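# A faixa de capitã

Fui eu que disse à minha mãe que não queria ser nomeada, e fui eu que depois passei a noite inteira acordada com medo de não ser. Enfim! Tinha onze anos e andava na escola de Mostyn, que naquela altura tinha 259 alunos e um campo de jogos inclinado (quem jogava para o lado da estrada ganhava quase sempre, e trocávamos ao intervalo com grande cerimónia).

Todos os anos, em fevereiro, escolhiam seis capitães de desporto. Ganhavam uma faixa verde para usar no braço e o direito de abrir o armário das bolas, e eu queria a chave do armário muito mais do que queria a faixa. Quem escolhia era o professor Abílio Cunha, que nos mandava correr à chuva e depois distribuía tangerinas do bolso do casaco.

A minha rival era a Annag Guthrie. Digo rival, mas ela não sabia de nada, coitada. Corria mais do que eu, saltava mais do que eu e ainda por cima emprestava-me as sapatilhas quando eu me esquecia das minhas. Tentei odiá-la durante um período inteiro e só consegui umas duas semanas, e mal.

Na véspera da escolha houve a prova de resistência, 2000 metros, quatro voltas e mais um bocado até à cancela. Fiquei em vigésimo sexto lugar. Vinte e seis! O Ayman Amrani, que tinha parado para apertar os atacadores e para conversar com um cão, ficou à minha frente. Cheguei a casa, disse que me doía a barriga e fui direita para o quarto, ainda de fato de treino. 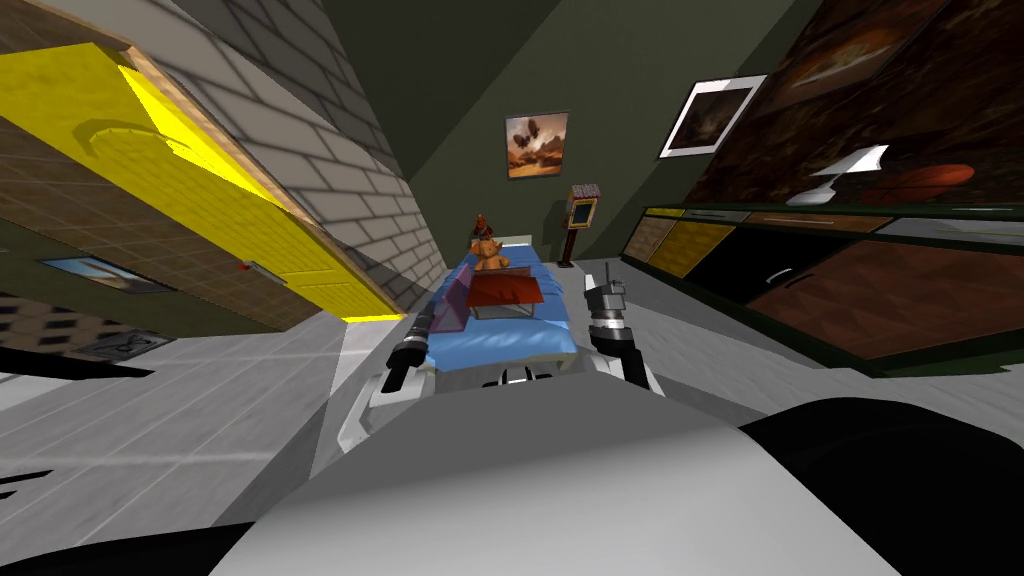
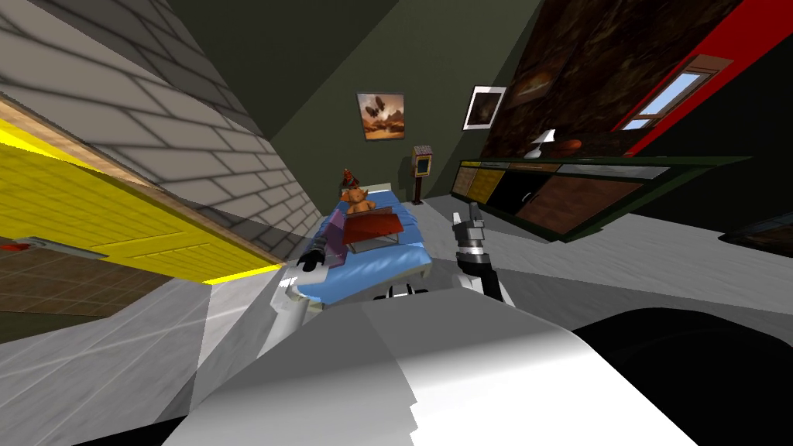 A minha mãe deixou-me faltar ao jantar, coisa que nunca fazia, e foi assim que percebi que o professor Abílio já lhe tinha telefonado. Deitei-me a imaginar o pior: que tinha sido a última da lista, que iam pedir-me de volta até a camisola da equipa. Naquela idade eu ainda dormia com um urso de peluche castanho, como o que está em cima da cama azul, e contei-lhe a corrida toda, volta a volta, com os nomes de quem me ultrapassou. Ele ouviu. Às nove a minha avó Dalia entrou com uma tigela de sopa e sentou-se em cima dos meus pés.

— Então o que é que faz um capitão? — perguntou ela.

— Abre o armário das bolas.

— E mais?

Fiquei calada, porque não fazia a menor ideia. A avó comeu metade da minha sopa e foi ver a novela.

De manhã juntaram-nos no ginásio. O professor Abílio leu os nomes por ordem alfabética, devagar, com os óculos na ponta do nariz, e o Ayman foi logo o primeiro e tropeçou ao levantar-se. A Annag também foi chamada, claro. Depois vieram mais três e eu já estava a estudar o desenho do chão quando ouvi «Ragab» e a turma virou-se toda para mim. Demorei tanto a levantar-me que o Kwan-ho Tsang, sentado atrás, me deu um empurrão com o joelho.

— Mas eu fiquei em vigésimo sexto — disse eu ao professor no fim, já com a faixa no braço, porque sou assim e não sei ficar calada quando as coisas me correm bem.

— Ficaste — respondeu ele. — E depois voltaste para trás para fazer a última volta com o Kwan-ho.

Nem me lembrava disso! Quer dizer, lembrava-me, mas na minha cabeça tinha sido só conversa. O Kwan-ho vinha sozinho lá no fundo, chateado, e eu queria contar-lhe a história do cão.

A chave do armário ficou com a Annag na primeira semana e comigo na segunda. Encravava sempre. Era preciso levantar a porta com o pé e dar um puxão para a esquerda, e lá dentro cheirava a borracha e a tangerina velha. Metade das bolas estava vazia. Passei esse intervalo inteiro a enchê-las com uma bomba partida, com o Kwan-ho a segurar no bico, e chegámos os dois atrasados a Matemática.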